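12th January, late, tea gone cold

ok so I said I'd write more this year and then did not write anything at all. Quick one. Kitchen stuff. If you came for the knitting, scroll back, the mittens post is still up.

I'm finally doing the baskets. The wire ones. Muthoni Muriithi talked me into them before Christmas and they sat stacked in the hallway with the tags on for ages and everyone kicked them on the way to the bathroom. Today I cut the tags off. Big day!

The problem, if you've been to my place you know, is the deep cupboard by the window. Things go in and don't come back. Boxes mostly. Tea, crackers, that rice mix I bought 5 of because it was on sale at Wirkmont and then nobody liked it (I don't like it either, I keep trying). Half of them open, half of them open *and* empty. Who puts back an empty box. Me, I think. I live with one other person and she says it's not her.

So, the plan. Everything out. White table cleared off and wiped down. One basket for boxes. One for bags and packets. Cans stay on the shelf because cans behave.

Took me the whole afternoon just to get stuff out, partly because Heather Cowie called in the middle and we ended up talking about her stairs. She's having them redone. There's a man who comes and looks at them and goes away again. Second quote was 17 percent more than the first and it's the same man! Anyway I was on speaker, pulling crackers out with one hand, spilled lentils. Lentils everywhere. Found one in my sock just now.

What I'm learning:

- Boxes on their sides is a mistake. Tried it. You pull one and the others slump.
- Standing up, name facing out. If it's too tall for the basket it goes at the back, fine, whatever.
- Bags need clips. I own 2 clips. Need more clips.
- Do not sort by meal. Stella Mosoti swears by sorting by meal, she has a taco basket, a soup basket. I got as far as "is a cracker a soup thing" and had to sit down.

Threw out more than I want to say. A cake mix from a April I can't put a year on. Something in foil. A jar of Lozano paste, the dark one, which I was sad about, I'd been looking for it since the summer and bought another one to replace it and now *that* one is almost gone too. The new Dukix crackers have gone soft already, so either the seal's no good or I didn't close it. Probably didn't close it.

Also, mesh vs solid. I went back and forth so much on this. Solid bins look neater, no question. Weronika Czarnecka has the cream colored ones with lids, her pantry looks like a hotel. But I know me. If I can't see it I buy it again. With the wire you can see through the sides, so I can stand in front of the cupboard and just look. And crumbs fall out the bottom, which I was counting as a minus but they land on the shelf and you wipe the shelf. Easier than washing a bin. Downside: small things poke through. Stock cubes. Tea bags if they're out of the box. Those went in an old Protora tub with no lid and the tub is going in the basket, so a box in a basket in a cupboard, I know.

Oh and corners. The corners on these are pointy-ish! I caught my sleeve on one. If you have little kids maybe run a finger around the rim in the store first. 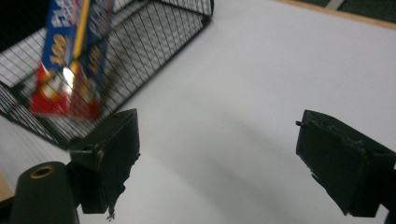
*4 min read*

Black on the white table looks really good by the way. Almost a shame to put it in the cupboard. The shadow off the mesh makes all these little squares and I stood there for a bit when I should have been moving boxes.

Still to do. The top shelf, which is just baking things and one candle. Labels, maybe. Mutua Kioko offered me his label maker but he wants it back in 10 days and I know how that goes, I still have his drill. Might do masking tape and a marker. Might do nothing, you can see what's in there, that was the whole piont of the mesh.

If anybody wants rice mix please say so in the comments. Unopened, in date, I checked. Tastes of celery. I'll bring it to you.

Going to sweep up the rest of these lentils and go to bed. More when the top shelf's done, or mittens, whichever's first.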